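Testing the honesty box: an interview on unattended payment and income

A research group at Breturitz has spent two years on a narrow question: does household income predict whether a person pays in full when no one is watching?

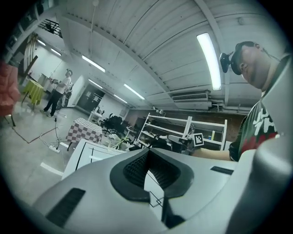 A man in a headset leans over the work area.

The lead researcher, who asked to be identified only by role, begins with the sample. The study enrolled 1,206 adults in Prusville and the surrounding county. Each received 20 tokens to spend at an unattended snack counter, with prices posted and payment dropped in a slot. Underpayment was measured per visit.

"The raw correlation with income is weak," the researcher says. "It is positive, so higher earners underpay slightly more often, but the interval is wide. I would not build a headline on it."

Framing had a larger effect. When the price card stated that the proceeds went to a named local fund, underpayment fell in every income band. When the card gave only a price, it rose most among people who had described themselves as regular donors.

The researcher attributes this to moral licensing, in which a past good act is treated as credit. "We can't observe the reasoning. We have a survey answer and a token count. Licensing fits both, and so do two or three other accounts."

Earlier work used the Esfahani scale, a self-report questionnaire on everyday honesty. The group kept it for comparison and found that scores did a poor job of predicting payment. About 150 participants in the top range underpaid at least once.

Asked about tax filing or school admissions, the researcher declines to extend the result. "Those have lawyers, advisers and large sums in them. A snack counter has none of that."

A second round is planned for February in Rasitz, where the posted prices will be varied within the same visit. The analysis plan has been written and will be registered before enrollment opens.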